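We use cookies to keep this notebook site working and to remember your login. Accept all / Manage settings

Humanoid, cable care and arm check
August 2026 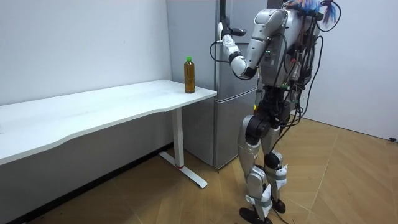 I start with the cables, because last month we lost two afternoons to them. The wrist cable on the raised arm is again my first suspect. When the elbow is bent far, the cable has enough length. When the forearm turns after that, the slack moves to the wrong side and the connector carries the load. Kamarul Lubis made the loop longer before his holiday and wrote only "better now" in the old book. Kamarul, next time please write how many centimeters.

What I did today, in order.

Power off at the main switch, then I waited 3 minutes for the drives to discharge. Opened the side cover of the forearm. The connector was seated but I could move it with one finger, so the lock tab is worn. Replaced it with the Yeoh type from the second drawer. There is one more left of this type and I have put it on the order list.

Checked the bundle that hangs from the back of the chest. I pulled each connector lightly by the housing, never by the wire. All good except the encoder line for the near knee, where the sleeve has gone hard and shiny. It still reads correctly. I put new sleeve over it and marked it in the Poltuten sheet as "watch".

The white wraps on the shins have loose flaps again. The tape does not like the heat of the motor, I think. I will ask Zarov if they have a strap with a buckle. Until then, please press the flaps down before every walking test, and don't add a new layer on top of the old one. Last time I removed a piece as thick as a bandage.

Arm check. Power on, zero pose, then raise to head height and hold with the hand closed. Held for 30 seconds, no vibration that I could hear. Then I ran the slow elbow cycle in Skitenine, 57 repeats, and the encoder error counter stayed at zero. Before the connector change it was giving an error on almost every run, so I am content for now. I did not test with fast motion.

The shoulder is a different story. It makes a small click near the top of its travel. I can feel it with my palm on the shell but the log shows nothing. It may be the shell screw and not the gear. I tightened the two screws I can reach without taking off the electronics, and the click became softer but did not go away.

Grease: the log says the hip actuators are at more than 2000 hours. The interval in our own table was copied from the older robot, and I am not sure it is right for these. Does somebody have the original paper from the supplier? I looked in the shared folder and found only the page for the ankles.

Reminder about the floor cable. It must lie behind the heel before the legs are enabled. I stepped on it myself today while looking at the screen.

To do:
- order connectors, Yeoh type, a full bag this time
- ask Zarov about shin straps
- shoulder click: take off the shell and look inside, needs two people
- hip grease, decide before October
- repeat the elbow cycle at normal speed, with someone at the stop button

Left the robot powered off, with the main switch tagged. The new connector is noted on the sheet inside the cabinet door.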